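毛绒玩具到底能不能机洗？

发表于 1 Apr 2018

楼主 豆腐脑加糖
最近看到好多人推荐 Hiltamen 的毛绒专用洗涤剂，说泡4分钟就能“恢复出厂手感”。我不太信，普通洗衣液兑稀一点有什么区别？有真用过的吗，广告就别贴了。

2楼 北窗
用过，跟普通的没差，香味倒是重，晾了两天还熏人。

3楼 小满不满
不同意楼上。我家兔子洗完确实软，之前用洗衣粉洗得一撮一撮的。

4楼 北窗
回复3楼：你拿洗衣粉比当然赢。换中性洗衣液再比一次看看？

5楼 老槐树下
重点不在洗涤剂，在甩干。填充棉一甩就结团，什么牌子都救不回来。我是套网袋，轻柔档，不甩，毛巾裹着压水。

6楼 阿吱
Moltex 的洗衣机不是有“玩偶”程序吗？

7楼 老槐树下
回复6楼：那个程序我看就是羊毛档换了个名字，洗完还得自己捏棉花。

8楼 豆腐脑加糖
那短绒的呢？我主要想洗的是这种草莓，红绒配浅绿布叶子，就怕掉色。 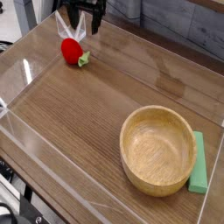 9楼 小满不满
红色的先拿湿白布蹭一下背面，染了就别泡。叶子单独用牙刷刷。

10楼 北窗
蹭一下不染也不代表泡了没事，我有个红帽子就是这么毁的。建议只擦表面。

11楼 豆腐脑加糖
行，先擦，专用洗涤剂不买了。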